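Munro Autographs & Manuscripts
Home | Catalogs | Selling | FAQ | Contact

We use cookies to remember your basket and to count visits. Accept | Settings

Selling and Consigning Letters: Frequently Asked Questions
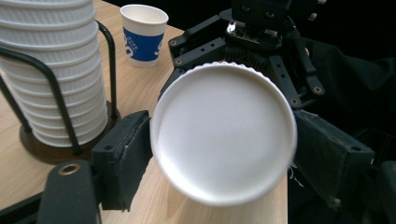

Catriona Tennant

What kinds of material do you buy?
Signed letters, diaries, account books, ships' papers, deeds and family archives, mostly from before 1900. We are strongest in travel, trade and medicine. We do not handle sports signatures, stamps or printed books, unless a book has handwritten notes of interest.

I have one letter. Is that worth sending?
Yes. Many of the lots in our catalogs are single letters. Content matters more than length – a one-page note about a shipwreck will usually bring more than a long letter about rent.

How do I get an opinion?
Email clear scans or photographs of every page, including blank backs and any address panel. Tell us what you know about where it came from. Yayra Agbenyega reads all first inquiries and replies within 18 days. Please do not mail originals until we ask for them.

Do you charge for this?
An informal opinion on up to five items is free. A written valuation for insurance or probate is charged at a flat fee of $500, and we take that off our commission if you later sell the same items through us.

Should I clean or repair anything first?
No. Leave folds, seals, pins and old mounts as they are. Do not use tape of any kind, and do not laminate. If pages are stuck together, leave them stuck and mention it in your email.

The signature has been cut from the letter. Does it still have value?
Sometimes. A clipped signature sells for much less than a whole letter, but the remaining text may be worth having. Send both parts if you have them.

How do you decide that a letter is genuine?
We compare the handwriting with known examples, then look at paper, watermark, ink, postal markings and the facts in the text. Our reference file holds 3,491 dated samples. Magnus Kerr checks anything before 1750. If he and I do not agree, we do not offer the piece.

What does "Letter Signed" mean, as against "Autograph Letter Signed"?
An Autograph Letter Signed is written and signed in the sender's own hand. A Letter Signed is in the hand of a clerk or secretary, with only the signature by the sender. The catalogs shorten these to ALS and LS.

Can you sell a whole family archive?
Yes, and we prefer to keep an archive together where we can. The Firnine papers, some 2,000 items from a shipping office, went to one buyer as a single lot in September. Sorting a group that size takes several months.

Do you translate foreign letters?
French and German are done in house by Ross Tennant. Other languages go to an outside reader, and we give you the cost before any work starts. Catalog entries carry a summary in English and short quotations.

When am I paid?
For outright purchases, the day we receive the originals and confirm they match the scans. For consigned items, 30 days after the buyer has paid us.

Can I visit?
By appointment only, at the Gukholm office. Bring photo identification if you are leaving material with us. You will get a signed receipt listing each piece.

Page last revised December 29, 2023

Get new catalogs by email: Subscribe

Contact | Terms of sale | © Munro Autographs & Manuscripts | Back to top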